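ROLLHAM COLLEGE RETURNS FLOOD-DAMAGED CLASS RINGS AND KEEPSAKES TO FORMER STUDENTS

ROLLHAM, November 20, 2025 — Rollham College has returned 191 personal items to former students and their families after the July flood that filled the lower level of its alumni building. The items include class rings, medals, letters and framed diplomas. Most had been left with the college for safekeeping or lent for display over several decades.

Water from the Oltden River entered the building overnight and stood in the storage rooms for two days. The college moved 400 boxes to a dry warehouse in Goltitz during the following week. Paper items were frozen first and dried in small batches. Metal items were rinsed, dried and sorted by hand.

Many of the paper tags had come off in the water. Staff in the alumni office matched rings to their owners by reading the initials and class years engraved inside the bands, then checking them against yearbooks and graduation lists. Where two graduates in the same class had the same initials, the office wrote to both and asked for a description of the ring.

Cleaning and repair work was carried out by Vlček Conservation, a family-owned workshop in Goltitz. The workshop charged the college for materials only. Its staff also reset loose stones in several of the older rings and made new backing boards for the diplomas.

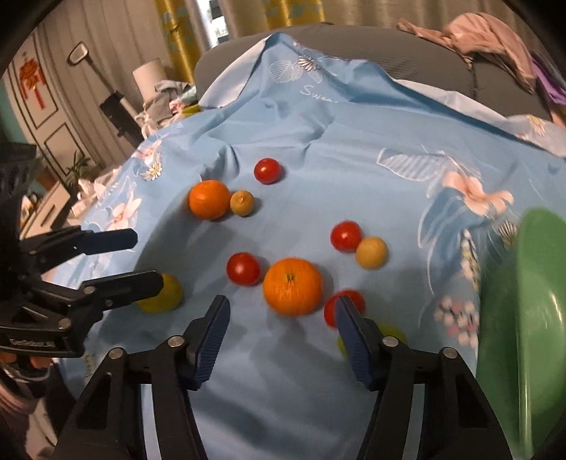

How can former students find out if the college is holding something of theirs?

A list of unclaimed items is posted on the alumni page of the Rollham College website, sorted by class year. Claims can be made by mail or in person at the alumni office. Owners need to show a photo ID and give a short description of the item. Relatives claiming on behalf of a graduate who has died should also bring a copy of the death certificate or a letter from the estate. There is no charge, and the college pays for insured shipping inside the United States.

Unclaimed items will be held for 5 years. After that, they will become part of the college archive and will remain available to families on request.

The college is also replacing the storage rooms. New shelving for 200 boxes has been installed on the second floor of the alumni building, and the lower level will no longer be used for records or personal property — a change the college had planned before the flood. The remaining boxes will stay in Goltitz until a second room is ready.

Media contact: Alumni Office, Rollham College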